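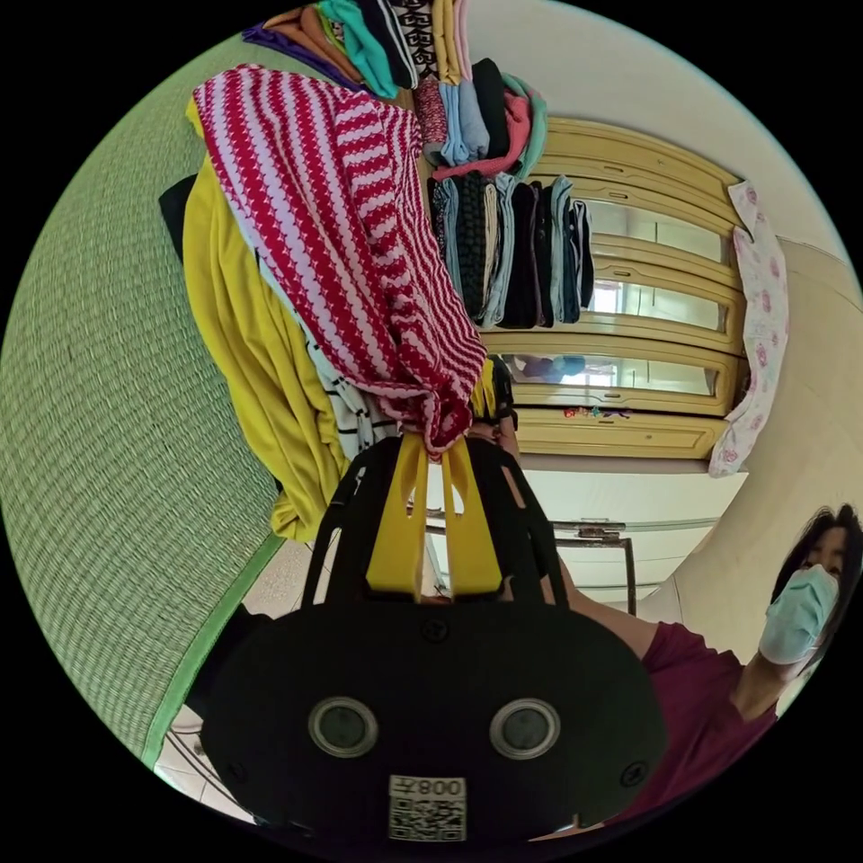

*Hand-held gripper holding a red-and-white patterned cloth by its gathered end, folded clothes behind.*

**Demonstration by hand** (also *hand-guided teaching*) is a way of showing a robot a task. A person does the job holding a gripper, and the recorded motion is used later to train an arm. Differs from **remote control**, where the operator drives the real arm from a distance.

## Use with clothing

Cloth is a common subject. Hard to model, changes shape at every touch. The Natwood set, recorded in homes, has 1,218 demonstrations, most of them shirts. Average length about 18 seconds. Bad grasps were kept in and labled as such. 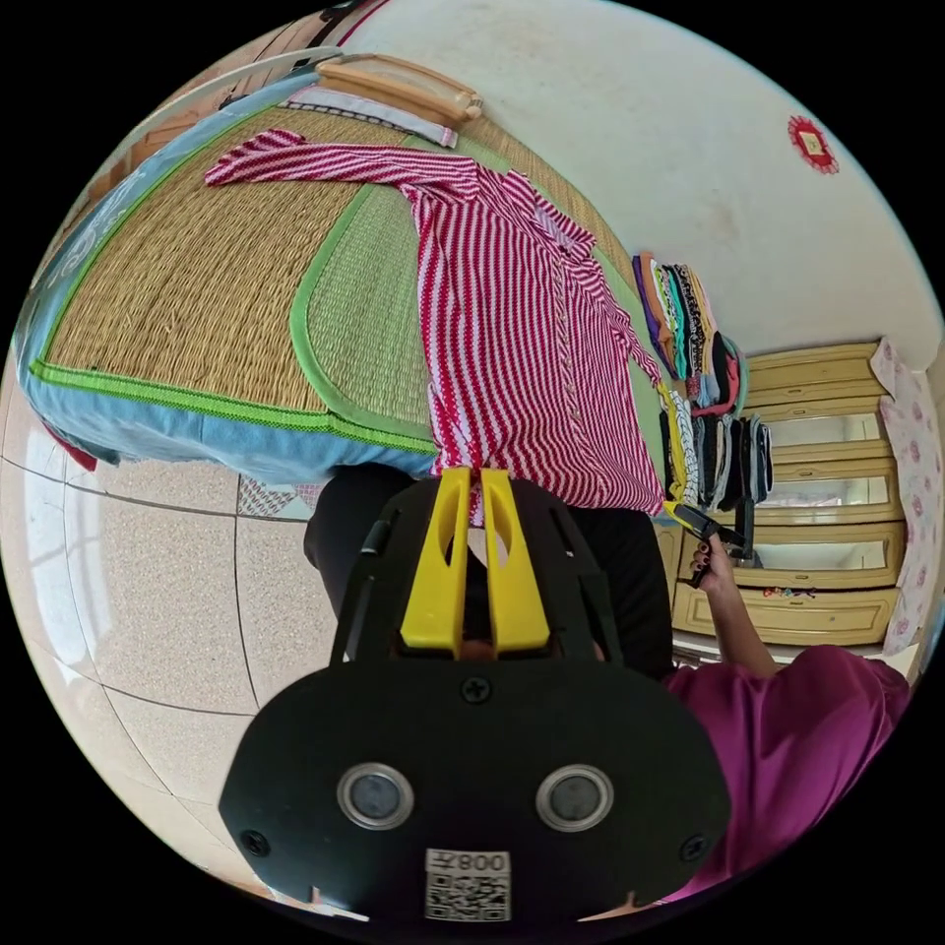 Libor Matoušek, contributing editor

A long-sleeved shirt laid flat on a bed mat, fingertips near its lower edge. Flat starts like this one are usually logged apart from pile starts, where the garment has to be pulled free first.

## Remote control

Slower for fabric. The Clastik trials used 3 operators on one arm; Nelly Ríos, who ran them, reported that sleeves took the longest. No feel for tension through the controller. Still prefered where the arm's own reach matters, since a hand goes places the arm can't.

## See also

- Kinesthetic teaching
- Imitation learning
- Teleoperation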